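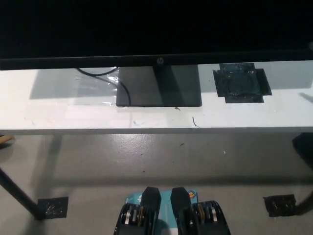
Desk 2, tape on the top and by the feet

dobre_d
So this is the desk at Nenthorpe I keep going on about, and I'd like opinions before I write up our cell rules for good. My proposal is that anything the arm's routine depends on gets a tape mark: table feet on the floor, fixed objects on the top. If a foot is off its mark, you don't start a run. You move the table back, do a slow pass with the gripper empty, and log it. Monitor stays off unless the task needs it.
Too strict? Not strict enough?

eifion_g
Love the floor marks, we do the same! But black tape on a grey floor, when it's all crinkled up like that, is not a reference. It tells you the table is sort of where it was. We scribe a thin line along two sides of each foot and the tape is only there so people notice. Also I'd get that clear plastic off the top before anything else. Shiny see-through stuff is miserable for depth cameras.

costel_l
Disagree with Eifion on scribing. Our landlord in Carkevville would have a fit, and if you re-register the table at the start of every shift you don't need a line that fine anyway. Tape plus a check is plenty. I'm with you on the plastic though, and I'd add the cable to the list. Ours has to be clipped down before the arm is enabled, end of story.

dobre_d
Fair on the plastic – adding "top cleared of packaging" to the start checklist. Cable too, I guess, although it'll be a fight with the people who swap monitors.

eifion_g
Re-registering is fine until somebody skips it because they're in a hurry (we had one bad afternoon in September and I'm still grumpy about it). Lines don't get skipped.

costel_l
They get ignored, same thing :) We've done some 100 shifts with tape and a check, and I can live with that.

cam_dow
What about boxes? I see a TP-Link one down by the fingers. Our rule at Duker is that every item in the cell is on the task sheet or it goes out. Doesn't matter if it's the thing you're picking or not, it has to be written down.

dobre_d
Good one, Cam, stealing that. Draft so far:
Feet on marks, checked before enabling.
Top cleared of packaging and scraps.
Cables clipped.
Every object in the cell on the task sheet.
Slow empty pass after any move.
I'll leave scribing as optional so you two can keep arguing. Replace the tape when it wrinkles, maybe? Does anyone have a brand that stays flat?

eifion_g
Vinyl floor marking tape, 2 inch, and roll it down hard. Wipe the floor first, I can see crumbs.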